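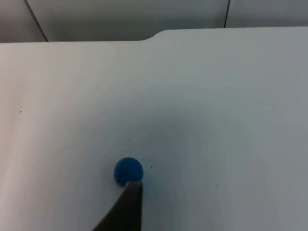
Von: Lise Girard
An: Makance-Liste (Tischspiele und Selbstgebautes)
Datum: 24. November 2020
Betreff: Re: Weiße Platte, kleine Kugeln, und das ewige Wegrollen

Liebe Aoife, liebe alle,

danke für deine lange Mail, ich habe sie gestern Abend gleich zweimal gelesen, einmal auf dem Sofa und einmal neben unserem eigenen Tisch stehend, mit der Wasserwaage in der Hand. Ich antworte einfach zwischen deinen Absätzen, sonst verliere ich den Faden (das kennt ihr ja von mir).

Aoife Quinlan schrieb:
> Hallo zusammen, wir haben uns endlich vom alten Esstisch getrennt
> und eine neue Platte für das Spielzimmer in Clodcombe gekauft,
> weiß und matt, 235 cm lang. Schön ist sie, aber zum
> Shemweta-Spielen bringt sie mich zur Verzweiflung. Die Kugeln
> bleiben nicht liegen, wo sie liegen sollen. Auf dem alten Tisch
> mit seiner rauen Maserung war das nie ein Thema.

Ach, der alte Tisch! Ich sehe ihn noch vor mir, mit dem Brandfleck vom Raclette und der Rille in der Mitte, in der sich zuverlässig jede Partie entschieden hat. Man darf das ruhig ein bisschen vermissen. Auf so einer Maserung liegt eine Kugel immer irgendwo in einem kleinen Tal, und man merkt gar nicht, wie sehr einem das beim Spielen hilft, bis man auf einer wirklich glatten Fläche sitzt.

Zum Wegrollen: Ich würde als Allererstes die Platte ausrichten, und zwar gründlicher, als man es für einen Esstisch tun würde. Wasserwaage längs, quer und dann noch einmal über beide Diagonalen. Bei 235 cm Länge kann die Platte zwischen den Böcken ein klein wenig durchhängen, und dann wandert alles gemütlich zur Mitte. Bei uns war es so. Wir haben einen dritten Bock daruntergestellt und unter die beiden äußeren Füße an der Fensterseite je ein Stück Karton geschoben, vom Deckel eines Schuhkartons, ganz ohne Technik. Danach war schon die Hälfte des Ärgers verschwunden.

Prüft das Ergebnis bitte mit einer Kugel und verlasst euch nicht allein auf die Wasserwaage. Kugel hinlegen, loslassen, dreimal durchatmen. Dann dasselbe eine Handbreit weiter. Das klingt albern und macht abends mit einem Glas Wein ziemlichen Spaß, mein Mann musste irgendwann mitmachen, ob er wollte oder nicht.

> Dann die Farbfrage. Im alten Satz waren die Kugeln naturfarben,
> die sieht man auf Weiß kaum. Ich habe mir probeweise ein paar
> gefärbte besorgt, eine gelbe, eine hellgraue und eine blaue. Was
> nehmt ihr? Und matt oder lackiert?

Blau! Ohne langes Überlegen blau, und zwar ein kräftiges mittleres Blau. Hellgrau würde ich auf einer weißen Platte gar nicht erst anfangen, bei Lampenlicht sucht man sich dumm und dämlich. Gelb geht tagsüber ganz gut, aber abends unter einer warmen Glühbirne verschwimmt es mir mit der Tischfläche, und ich habe weiß Gott keine schlechten Augen. Rot ist ebenfalls gut zu sehen, nur spielen bei uns zwei Leute mit, die Rot und Grün schlecht auseinanderhalten können, und sobald grüne Kugeln dazukommen, geht das Rätselraten los. Mit Blau hatten wir nie Streit.

Matt oder lackiert ist für mich die wichtigere Frage, und da bin ich inzwischen ganz auf der Seite von matt. Lackierte Kugeln sehen in der Schachtel prächtig aus - wie Bonbons, man möchte hineinbeißen. Auf dem Tisch haben sie dann aber diesen hellen Lichtpunkt obendrauf, der einen beim Zielen irritiert, und auf einer glatten Platte rutschen sie mir zu sehr, bevor sie ins Rollen kommen. Eine Kugel mit leicht rauer Oberfläche greift sich angenehmer, und sie lässt sich auch viel besser sachte anschieben. Wir haben Kugeln mit 20 mm Durchmesser, das finde ich für Erwachsenenhände gerade noch handlich. Wenn kleine Kinder mitspielen oder auch nur im Zimmer herumkrabbeln, nehmt bitte unbedingt deutlich größere und räumt die kleinen weg, in eine Dose mit Deckel und nach oben ins Regal.

Falls du lackierte Kugeln schon bestellt haben solltest, ist auch nichts verloren. Nimm feines Schleifpapier, Körnung 1000, leg es flach auf ein Brett und rolle die Kugel unter der Handfläche mit ganz wenig Druck im Kreis. Nach einer Weile ist der Glanz weg und die Farbe noch da. Beim ersten Versuch habe ich viel zu fest gedrückt und hatte nachher eine gescheckte Kugel, die jetzt als Ersatz in der Küchenschublade wohnt.

> Das Licht macht mir auch zu schaffen. Links vom Fenster her ist
> der Tisch warm und hell, rechts wird er bläulich und duster, als
> hätte man zwei verschiedene Platten. Bilde ich mir das ein?

Nein, das bildest du dir nicht ein. Weiß ist furchtbar ehrlich, was das Licht angeht. Jede Lampe, jede Wand, jeder Pullover färbt ein bisschen darauf ab, und auf einer matten Fläche legen sich die Schatten breit und weich hin, so dass es schnell fleckig aussieht, obwohl die Platte völlig in Ordnung ist. Ich bin im ersten Winter mit dem Lappen auf einen Schatten losgegangen, das erzähle ich nur euch.

Was bei uns geholfen hat: überall die gleichen Leuchtmittel einschrauben, zwei Lampen statt einer, und beide so aufhängen, dass niemand mit dem eigenen Rücken davorsitzt. Eine Lampe allein, und sei sie noch so hell, macht immer eine gute und eine schlechte Seite. Wer bei uns auf der schlechten Seite saß, hat sich früher jedes Mal beschwert und trotzdem gewonnen.

> Und schließlich der Dreck. Ich wische und wische, und eine
> Viertelstunde später sind wieder lauter winzige dunkle Pünktchen
> auf der Platte. Woher kommt das? Ist das normal? Muss man da mit
> etwas Speziellem ran? Im Laden wollte man mir gleich den
> Brornex-Reiniger mitgeben.

Willkommen im Leben mit einem weißen Tisch, liebe Aoife! Auf dem alten Holz war derselbe Dreck, du hast ihn bloß nicht gesehen. Fusseln, Krümel, Kaffeepulver, Abrieb von Gummisohlen, Blumenerde, was eben so durch ein Zimmer fliegt. Ich würde zuerst herausfinden, ob die Pünktchen lose sind. Mit dem Finger darübergehen genügt. Was sich verschieben lässt, nimmst du mit einem trockenen weichen Pinsel weg, ich habe dafür einen breiten Malerpinsel, der nie Farbe gesehen hat. Bitte erst pinseln und danach feucht wischen. Wenn man gleich mit dem nassen Lappen kommt, schmiert man die Hälfte davon in die matte Oberfläche hinein, und dann wird es mühsam.

Was sich nicht verschieben lässt, geht meistens mit lauwarmem Wasser und einem Tropfen Spülmittel weg. Trocken nachreiben nicht vergessen. Den Brornex-Reiniger kenne ich nicht, dazu kann ich also nichts sagen, vielleicht weiß jemand anderes auf der Liste mehr. Von Schmutzradierern würde ich bei einer matten Platte die Finger lassen, wir haben damit eine glänzende Stelle hineinpoliert, so groß wie eine Untertasse, und die ist bis heute da und wird jedem Gast vorgeführt.

Die Kugeln bitte auch ab und zu sauber machen! Die sammeln ja alles ein, was herumliegt, und ein einziger Krümel reicht, damit sie beim Rollen einen Haken schlägt. Ich lege meine in ein altes Geschirrtuch, drehe es zu einem Säckchen zusammen und knete das ein bisschen durch. Nass mache ich sie nur, wenn jemand mit Schokoladenfingern gespielt hat.

> Letzte Frage: Eine Kante rundherum, ja oder nein? Der Schreiner
> will 900 Euro für eine eingelassene Leiste, da habe ich erst
> einmal geschluckt.

900 Euro! Da schlucke ich mit. Ich würde es ohne feste Leiste versuchen, wenigstens bis zum Frühjahr. Eine gerade, offene Kante hat ja auch ihren Reiz, beim Shemweta gehört das Zittern am hinteren Rand für mich einfach dazu. Und ein Tisch mit Leiste ist für alles andere ein lästiger Tisch. Man kriegt die Krümel nicht heruntergewischt, man kann keinen Stoff darauf zuschneiden, und die Unterarme tun einem weh.

Wir legen für lange Abende eine dicke Baumwollkordel ringsum und kleben sie an den Ecken mit Kreppband fest. Das hält die meisten Ausreißer auf, kostet fast nichts, und hinterher rollt man alles auf und wirft es in den Korb zu den Kugeln. Wenn du im März immer noch jeden Abend unter dem Sofa liegst, kannst du den Schreiner ja wieder anrufen. Ach so, und ein Teppich unter dem Tisch ist Gold wert! Auf Fliesen springen die Kugeln bis in den Flur, auf dem Teppich bleiben sie brav liegen.

Schreib doch bitte, wie es mit dem dritten Bock geworden ist, und für welche Farbe du dich am Ende entschieden hast. Falls es Blau wird und du zu viele bestellst, nehme ich dir gern welche ab, mir fehlen seit dem Sommer zwei, und unter dem Sofa habe ich nun wirklich gesucht.

Herzliche Grüße in die Runde, und bleibt gesund
Lise

PS: Nach der Spielregel mit den Doppelzügen hatte neulich noch jemand gefragt. Die habe ich irgendwo abgetippt und schicke sie am Wochenende in einer eigenen Mail, sonst findet sie später kein Mensch im Archiv wieder.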